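Teaching two arms to tidy up, one cube at a time

Maham Mohmand talks with her hands, which makes sense once you learn what she does all day. She leads data gathering at Munulo, a small lab where two robot arms are learning to pick up cubes and drop them in a bin, and she spent most of May moving them through it herself.

"People expect me to be bored by now," she says. "I've recorded 1227 runs and I still lean forward when the fingers close!"

A run, or episode, is one full try at the task, steered by a person and saved with the video and the position of every joint. The learning system, which the team calls Tollau, gets no written rules about cubes. It gets the runs, and it has to work out the rest.

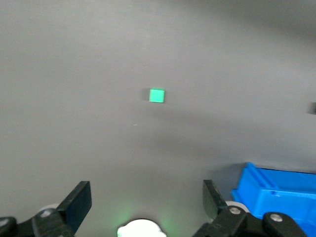

So the quality of each run matters a great deal, and Mohmand has strong views on what makes a good one. Smoothness is part of it. Hesitation is worse than she first thought. "If I stop in midair to think, the system learns to stop in midair," she says. "We had a week where the arm would pause over the table like it had forgotten its keys. That was me. I was doing that!"

Her colleague Babar Sial goes through the recordings afterward and decides what stays. Of that first big batch he threw out 403. Mohmand laughs about it now (she did not laugh then). Some had a dropped frame in the wrist video, some had a clumsy grasp, and a good many were simply too much alike.

"Babar kept telling me, move the cubes, move the cubes," she says. "I thought I was moving them. Then he plotted where they started and it was one little cluster, right where my arm likes to reach."

Now she changes the layout after every 10 runs. Cubes go far apart, or off in a corner, or pushed right up against each other. She is especially fond of that last one, where a finger has to find its way in beside a neighbor. 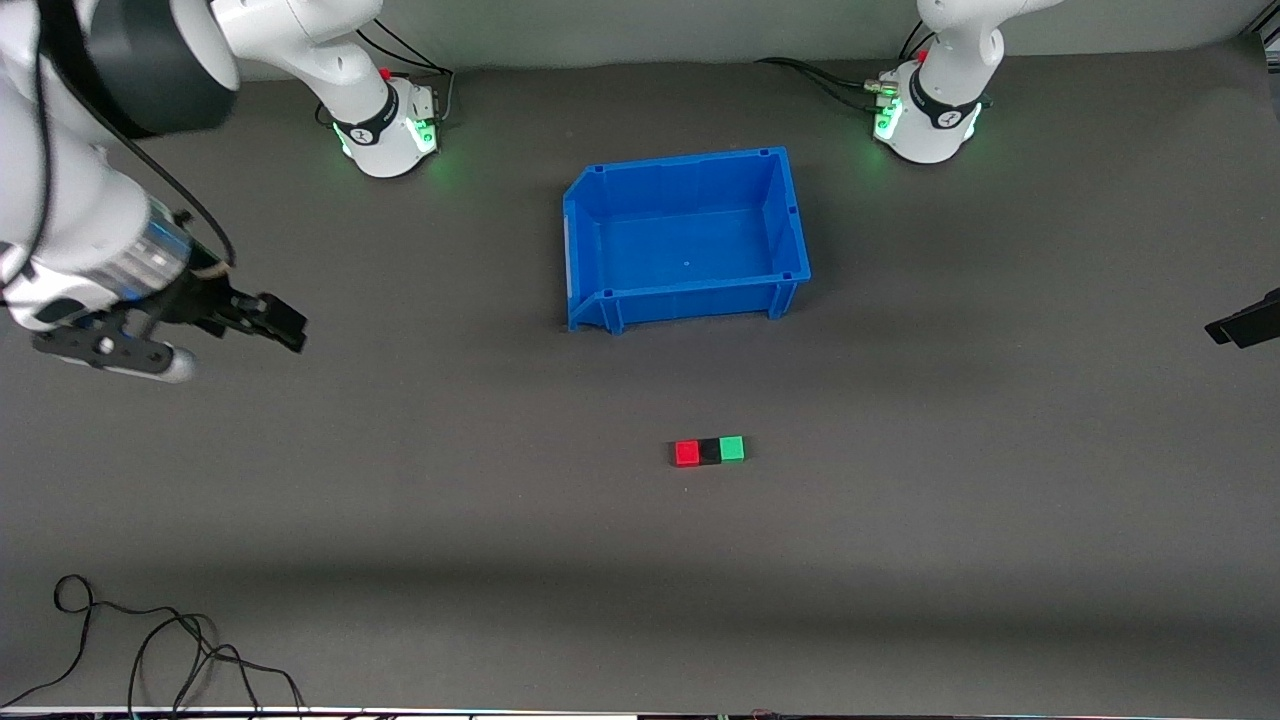
Red, black and green cubes side by side in front of the bin, with an arm on either side of the workspace.

"With a single cube you can be a bit sloppy and get away with it," Mohmand says. "Put three in a row and you have to choose which one goes first and how you come in. I love those runs. You can see a decision in them."

She would like more people at the controls, too. Aqeel Rajput recorded 50 runs last month, and his style is nothing like hers: lower, quicker, with a turn of the wrist she has tried to copy and can't. Sial wanted to keep the two sets apart. Mohmand argued for mixing them, and for the moment she has won.

What comes next is handing a cube from one arm to the other. She has been practicing in the evenings, after six, when the lab is quiet. "I'm terrible at it," she says happily. "Ask me again when I've done a few hundred."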